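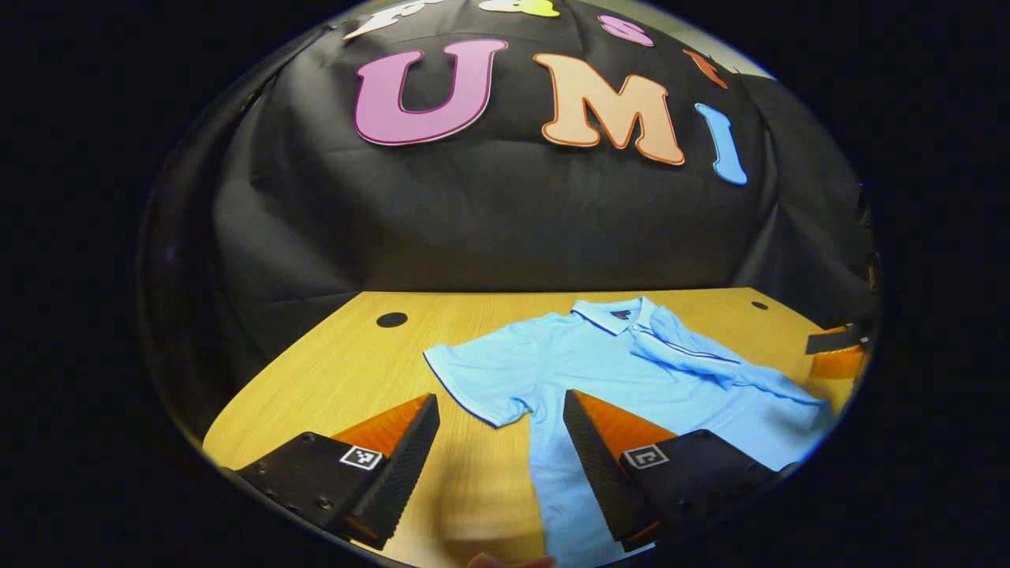
Zoi Vasilakis
Uniform Exchange Coordinator, Tindville

The uniform exchange opens again in February, in the side room at Dala Hall. We have 26 polo shirts in light blue with the navy trim, and more are promised. Please do up the buttons before you fold. Lay the shirt flat, bring the sleeves in, then fold the bottom up to the collar.

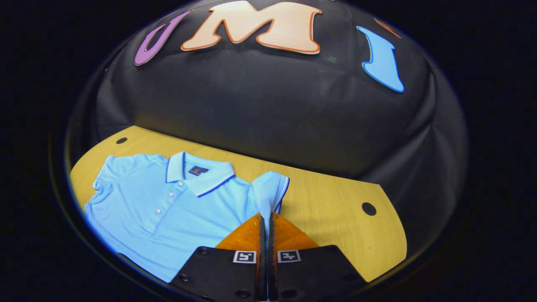
Sizes go by the label in the neck, so leave it showing on top. Shirts with stains or missing buttons go in a separate bag by the door. Each family may take 2 shirts to begin with. Doors open at 9 in the morning and there is no charge.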